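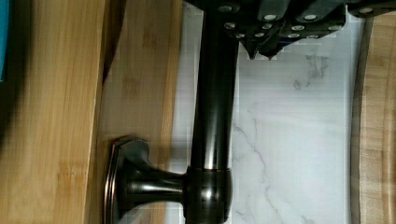 Hilde De Bruijn 回邮件说,她觉得我们上周把时间都花错了地方,深度补洞补得再漂亮,杆子的轴线估歪了,后面规划出来的东西照样是歪的,不如先把轴线单独拎出来当一个量来估,估得准不准单独看,别跟抓取成功率搅在一块儿。她还加了一句,Stomlow 里那个圆柱拟合是给哑光塑料管写的,当年写的人(就是她自己)压根没想过会有人拿它去看一根深色发亮的金属杆。

2月24日,周日

我把这封信读了两遍,第二遍是端着茶读的,读完觉得她说得对,心里还有点不服气,因为补洞那部分我确实写得挺认真。不过今天楼里安静,暖气也还开着,正好照她的意思从头理一遍。下面记得啰嗦,周一来接着干的同事请多包涵,结论散在各处,我尽量把改过的参数写全。

先说手头这个东西。架子是古铜色的,杆子竖着,下面有一个比杆子略粗的套环,套环侧面伸出一小段横杆,像喇叭口那样张开,接到一块八角形的底板上。底板靠着竹面。我们在代码里把它叫 holder,因为看着像挂毛巾或者放纸巾卷的那种架子,配置文件里也就这么叫下去了,请不要再有人给它起第三个名字,上次改名害得我找了半天标定文件。

麻烦在杆子表面。它又深又亮,沿着长度方向有一条窄窄的暖铜色高光,从腕部相机看过去偏在杆子的左边一点。高光两侧是很深的棕黑色,深度传感器在这两块几乎不给数,给了也是乱跳。旧的拟合流程是先取深度点,再做圆柱的随机采样一致,点稀的时候它就老老实实去拟合仅有的那一条高光,于是半径偏小,轴线也往高光那边偏。手指尖本来就是尖的楔形,偏一点点还能夹住,可是再偏多一点,一侧的指尖就会先碰到杆,把它顶歪,然后视觉伺服看见杆子歪了又去追,追来追去,整个手腕像在跟杆子跳舞。看着好笑,对减速器可一点都不好。

背景也来凑热闹。杆子后面是白底灰纹的大理石花纹板,夹爪下方不远就有一块颜色深一些的云雾状灰斑,边缘检测很喜欢它。右边还有一条深灰色的窄条,挨着一块浅色木头,竖得笔直,线段检测更喜欢它。我上午拿直线检测试了一下,不加任何约束,得分最高的常常就是这条灰边,杆子的两条边反倒排在后头。想想也合理,它对比度高,又干净,又直,换我是算法我也选它。左边两块竹面之间那道深色的缝也会冒出来,竹子的纹理本身又全是竖的,一条条细细的,和杆子同一个方向,靠方向过滤根本过滤不掉。

所以今天做的第一件事,是把轴线估计从 Drastar 的抓取规划里拆出来,单独成一个节点,只吃彩色图和相机内参,深度暂时只当参考。思路写在下面,免得我下周自己都看不懂。

第一步找高光。在亮度图上沿横向找又窄又亮、颜色偏暖的脊线,大理石板是冷白的,这一步用色调就能把它大部分去掉。木头和竹子也偏暖,但是它们没有那么窄的脊,旁边也没有那么黑的两侧,所以我要求脊线左右都得有一段暗区,暗区的宽度给一个范围。

第二步从高光往两边走,找暗区结束的地方,也就是杆子的轮廓。两条轮廓要成对出现,近似平行,中间夹着那条脊线。单独一条边再强也不算数。加了这条以后,右边的灰条终于不抢戏了,我为此给自己加了一块饼干。

第三步用成对的轮廓算轴线。杆子半径是已知的,配置里有,所以两条轮廓在图像上对应的两张切平面一旦定下来,轴线的位置和方向就能直接解出来,不需要深度。解完之后再拿深度里还算靠谱的点去核对,核对的权重先设得很低,等 Hilde 看过再说。

第四步是套环。这一步我本来没打算今天做,可是不做就会踩坑。套环上沿和杆子相接的地方有一道明显的接缝,套环又比杆子粗一点,如果取样的行落到套环上,轮廓就往外跳一下,半径假设也就不成立了。我现在的办法是从靠近夹爪的一端往下扫,轮廓宽度突然变大就停,停的那一行记成套环上沿。这样顺带得到一个沿杆方向的参考点,以后规划夹持高度可以从它开始量,比从底板量要舒服。底板下半部分常常出画面,老流程拿它的八边形轮廓当锚点,锚点缺一半,我一直看着不踏实。

数据方面,我用的是 Clarncombe 那边录的腕部序列,一共786帧,标过轮廓的有400帧。没有新录,今天一个人在,按规矩不带电机上电,所以以下全是离线回放的结果,请不要当成实机结论往外讲。

旧拟合在标过的帧里,有117帧把轴线放到了杆子轮廓外面,我看到这个数的时候沉默了一会儿。怪不得之前实机上总觉得它时灵时不灵,我们还换过两次线缆,冤枉了线缆。新节点在同样这批帧里还剩20多帧不对,我挑着看了其中一部分,大致是两种情况。一种是夹爪离得太近,外壳把杆子上段挡住,剩下能用的行太短,方向估得飘。另一种是高光断掉了,脊线分成两截,我的程序只取了长的那截,没有试着把它们接起来。第二种好办,接的时候检查一下共线就行,代码已经写了一半,在我自己的分支上,没合。

第一种要多说几句,因为它牵扯到规划。夹爪外壳是深色哑光的,一层层错开的角板,上面有银色的圆螺栓头。这些螺栓头在图里又亮又小,有几个排成一行,脊线检测偶尔会把它们当成断断续续的高光。外壳和相机之间的位置是固定的,照理用一张静态掩膜就能遮掉,Dumlao 标定包里也确实有这么一张掩膜。我今天叠上去看,指尖部分遮得太宽了,把杆子旁边本来可以用的像素也吃掉一块。估计当时是按手指张开的整个行程做的并集,图省事,也安全,可是对我们这种贴着杆子走的接近方式就太保守了。

我的想法是让掩膜跟着手指开度走,从关节状态里读开度,再把手指模型投影到图像上,外扩几个像素就够。外壳那部分照旧用静态的。角板之间有细细的缝,会透出后面灰白色的背景,这些缝不值得利用,统统遮掉算了,我试过把缝留着,拟合出来的边缘乱得让人头疼。

说到接近方式,Drastar 现在默认是从当前位姿走直线到预抓取点,再沿手爪方向推进。对这根杆子来说,预抓取点放在杆的侧面、指尖离板面还有一小段的地方,是比较舒服的起点。问题在于直线段走的时候没有任何视觉更新,进到推进段才开始看,而推进段恰恰又是遮挡最厉害的时候。也就是说,我们在看得最清楚的时候闭着眼睛走路,在快看不见的时候才把眼睛睁开。写到这里我去翻了去年五月的记录,发现当时有人在页边提过一模一样的意见,字迹很像我的。唉。

今天改成这样:直线段里每收到一帧就更新轴线,用一个简单的滤波器攒着,攒到推进段开始时把估计连同协方差一起冻结。推进段里如果新观测和冻结值一致,就慢慢融进去,不一致就忽略,连续三次不一致则停下来后退一小步重新看。后退多少我先写死了,放在配置里叫 backoff_distance,各位不喜欢可以改,改了请在这本子里写一声。滤波器的状态选的是轴线上离相机最近的那一点加上方向,方向用两个自由度表示,没有用四元数。绕杆子自己转的那个角度观测不到,留着只会让协方差越来越难看,去年我们在这上面吃过亏。

还有一个小地方差点漏掉。碰撞模型里背后那块板是按平面放的,余量给得很大,指尖稍微靠近一点规划器就报碰撞,于是它会挑一些姿势很别扭的解,手腕拧着过去。我没有动余量,一个人在的时候不动安全相关的东西,这也是规矩。只是把被拒绝的解都打到日志里了,加了拒绝原因的字段,大家周一可以一起翻一翻,看看哪些是真危险,哪些是余量太胖。右边那块木头带圆边,模型里画成了直角长方体,我看也可以顺手改一改,不急。

工具方面顺便抱怨一下,也顺便修了一下。Stomlow 的回放工具在拖动进度条时不会清空滤波器的历史,往回拖一段,轴线就会带着未来的信息跑到过去,结果好看得不像话。我中午有那么一刻以为自己写出了了不起的东西,饭都多吃了几口,后来发现是这个缘故。现在拖动时会发一个重置消息,所有带状态的节点都应该订阅它。我只改了轴线节点和伺服节点,别的节点请各自的作者看看,一行代码的事。

叠加显示也换了颜色。原来的轴线画成橙色,和杆子上铜色的反光挤在一起,盯久了眼睛发酸。换成了品红,冻结之后变成虚线。Hilde 要是觉得丑,可以在个人设置里改,不必在评审里跟我争这个(我知道她会争的)。

给 Hilde 的回信也一并抄在这里,省得再转发:你说的轴线单独评估,我照做了,指标用的是轴线到标注中线的像素距离和方向夹角,两个都按离套环上沿的远近分段画了曲线,靠近夹爪的那段明显差,原因上面写了。你那段圆柱拟合我没有删,留着当对照,名字后面加了 legacy,希望你不介意。补洞的代码我也留着,舍不得,默认关掉了。你问深度还要不要用,我倾向于要,板面的平面估计离不开它,而且白板上的深度还算老实,只是别再让它去管那根杆子。

周一上电前要做的:把我分支里接脊线的部分写完并跑一遍回放;手指开度和投影掩膜的时间戳对齐,关节状态比图像来得早,现在我是取最近的一条,动得快的时候恐怕不够,最好插值;伺服的限速先调低一档,第一次跑新轴线时手放在急停上;再有就是把回放的曲线打印出来贴在白板旁边,上次那张被咖啡泡过,坐标轴都看不清了。

分支还没推,网络在做维护,推了两次都超时。代码在靠窗那台机器的本地目录里,机器没关,屏幕锁了,密码照旧。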